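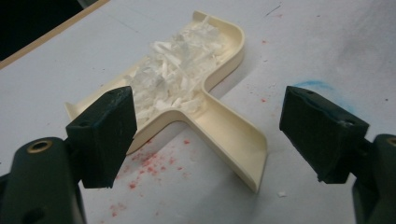
Cream letter tray with its white shreds, between the green fingers.

Workshop tips: trying out grippers at the bench

I've spent a good part of August swapping fingers on our little hand-held gripper, and since Lech Marciniak keeps asking me which set he ought to buy, I thought I'd put my notes where everyone can find them (with a cup of tea, if you have one going).

Start with something awkward. A wooden block flatters any gripper you like, but a hollow tray with a curved wall and a notch in its side will soon show you how the pads behave. I put shredded packing in mine - it weighs next to nothing, and you can see straight away if a tray has been tipped or jolted.

The Storkodik fingers have broad, flat pads and are lovely on straight walls, though they do like to skate off a curve. The Roman set is narrower and gets into corners beautifully, but it pinches, so go gently! For thin plastic I still come back to the Storkodik pair, closed slowly, with the wall held low down near the floor of the tray.

Give each set 50 lifts before you make up your mind. My first 8 are always dreadful, whichever fingers are on, and it would be a shame to send a good pair back for that.

Check the pad screws every so often and nip them up by hand. Worn edges needn't worry you until the grip starts to wander, and then I'd change both pads together.

Wipe the table between goes, too. Old specks of colour do no harm, but grit under a tray will make it drag.

Stusta Workshop Pages | Write to us through the contact form | © 2020 Stusta | Back to top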